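Pilot hole size for self-tappers into plastic enclosures?
grovis_bench
Posted in Workshop and Materials

I'm fixing lids to some small plastic boxes with self-tapping screws, 5 per lid.
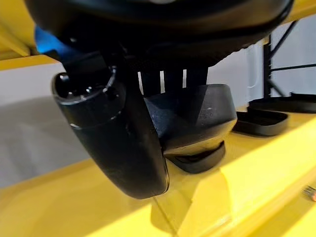
The bosses keep splitting on the last turn. The screws are a coarse plastic-type thread from Druron and the boxes are ABS, according to the Zupan data sheet. At the moment I drill the pilot to the core diameter of the screw. Should it be larger? I have 2,000 screws in stock and would prefer not to change the type.

3 replies

tapping_drill

Core diameter is too tight for ABS. Start at 0.8 of the outside diameter of the thread and adjust on scrap. For a 3 mm screw that gives 2.4 mm. Also check the following.

Outside diameter of the boss: at least twice the screw diameter.
Depth of the hole: screw engagement plus a little clearance, so the tip does not bottom out. Splitting on the last turn often means it has.
Top of the hole: a shallow counterbore keeps the hoop stress away from the rim.

Set the driver clutch by test. Drive a few screws until they strip, note the torque, and work at well under half of it. Run slowly, as a fast driver melts the thread.

oldlathe918

Just use glue.

Grimadholm_Stores

Agree with the first reply on hole size. If the lids come off regularly, turn the screw backwards by hand until it drops into the existing thread, then tighten. Otherwise it cuts a new thread each time and the boss is finished after a few cycles. For anything opened weekly I would fit brass heat-set inserts and machine screws. Don't put threadlocker on ABS, many of the liquid grades will crack it.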